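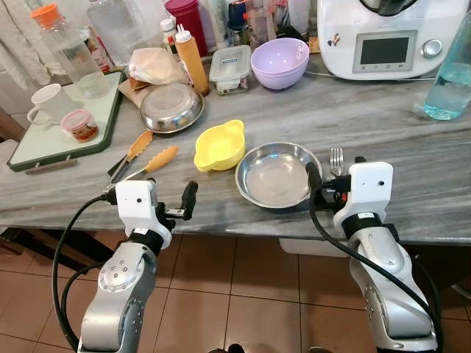
How often should a marble kitchen counter be resealed?
Run a water test every 6 months and reseal when the drops darken the stone inside 13 minutes.

dovia76
Mine is gray with light and dark veining, rounded front edge. Installer quoted 626 for a full strip and reseal. Water darkens it near the sink only. Worth it?

Vatach
No. Wipe with acetone, let it dry overnight, put 2 thin coats on the sink end. Stripping is for failed topical coatings. Penetrating sealer doesn't need it.

condum_k
Disagree on spot sealing. On my counter the treated patch read darker for months. Do the whole run.

Vatach
That's residue. You left excess on the surface. Buff it off before it hazes.

condum_k
I buffed it. Different stone, maybe.

Conceição
Sealer slows stains. It does nothing for etching. Lemon or vinegar will dull polished marble sealed or not. Separate issue: steel bowls. A rolled rim set down wet can leave a ring. I keep mine on a towel, and tongs with silicone tips go down tips first.

dovia76
Steel bowls live on my counter full time. No rings so far.

Conceição
Then check under them. Mine showed up in February after a year of nothing.

dovia76
Checked. One faint arc, left side. Poultice?

Vatach
If it's rust, yes, a poultice rated for iron. If it's dull to the touch it's an etch and needs polishing powder. Test a corner first.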